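Subject: Re: [gripper-users] soft pads or hard pads for cloth?
From: Sarita Thakur

Hello all,

Thank you for the answers on my first message. I put the important part of the last one again, so the thread stays readable:

> We are using the Sembiring pads on bedding and towels. They hold
> thick fabric very well, but on a thin sheet they slide when the
> jaws close, and the operator must try again. Before you order
> new pads, please check the closing force and the angle of the
> pads. With us the angle was more important than the material.
> Also, which camera lens do you have on the hand-held unit?

I have now checked the angle, and you were right that it is not the same on both sides. I changed the two screws on the left jaw and did the same comparison again, with the Sembiring pads first and after that with the Ovilari pads. Every pad set got 32 picks on a cotton sheet and 32 picks on a fleece towel, always the same two pieces of cloth. I count a pick as good when the cloth goes up at the first closing and stays until I open the hand.

On the towel I cannot see a difference which is worth discussing. Both sets are fine. On the sheet the Sembiring set had 25 good picks and the Ovilari set had fewer, mainly when I came down flat on a place without any wrinkle. If there is a fold to take, both work. 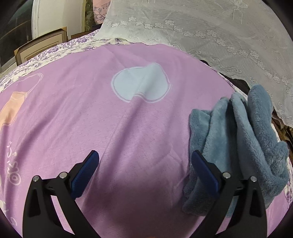

Does the pad angle need to be measured again after each change of pads?

Measure it every time, with the jaws open and again with the jaws closed, because the screw holes in the pads have some play and the second reading is often different from the first.

About the lens: we stay with the wide one. I tried the narrower lens from the Prarkordale kit for one afternoon. The cloth looks nicer and the straight lines stay straight, but I lost sight of the jaw tips when I turned my wrist, and I had to repeat many picks. With the wide lens I always see both pads and enough of the bed to plan the next pick. The dark corners we simply mask in the software.

One more thing I could not solve. In the log from the Fimcombe controller, the closing value stops at 79 when I hold thick cloth, even if I squeeze harder — I think it is a limit in the settings, but in the manual I found only the name of the parameter and no explanation. On the thin sheet the value goes up normally. If somebody has changed this limit, please write which value you use and if the motor becomes warm.

I will repeat the sheet test in August with the new left jaw. I can send the log files to anybody who wants to compare, only write me directly and not to the list, they are too big for it.

Best regards,
Sarita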